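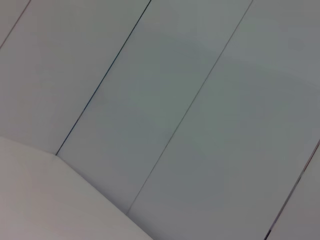
Grey panels, with the seams running on the diagonal.

Opinion: Let Drula move its head office. Just ask for the money back first

By Noreen Hanrahan
5/28/25

So Drula is off. Head office packed up and shifted to Ivley by the end of June, if the memo is right. Seven years after it promised to stay put.

I'm not going to cry about it. Companies move. They always have. Cheaper land, a shorter drive to the port, a boss who likes the beach. Fine.

What gets me is the deal. Council waived the rates for the whole seven years. Widened the road out front. Put in a roundabout that still floods. In return we were told 4000 jobs, and the last count anyone will put a name to is 2220. Decent jobs, plenty of them. I've got neighbours on the line there. But 2220 isn't 4000 and somebody signed a peice of paper saying it would be.

Where's the clawback? I asked. Three emails, one reply, and the reply told me to have a look at the website. There is a clause, on page 3 of the agreement, and it says the company will "make reasonable efforts". That's the lot. My gym contract is tougher.

Kerstin Engelhardt, who ran against the deal and lost badly, wanted a repayment schedule written in from the start. Got called anti-business for it. She owns a tyre shop, for heaven's sake.

And now Ivley is doing exactly the same thing. Free land, rates holiday, big cheque, ribbon. Good luck to them. They should ring Kwak before they sign, that town went through it with the cannery and is still paying off the sewer.

The factory itself stays, we're told. For now. I've heard "for now" before and so has everyone who worked at the old mill.

Put the next agreement online before the vote. The whole thing, not a summary. Jobs counted every June by someone the company doesnt pay. Miss the number, pay the rates. A cafe owner on Main Street would get no better.

Council meets again next month. I'll be up the back.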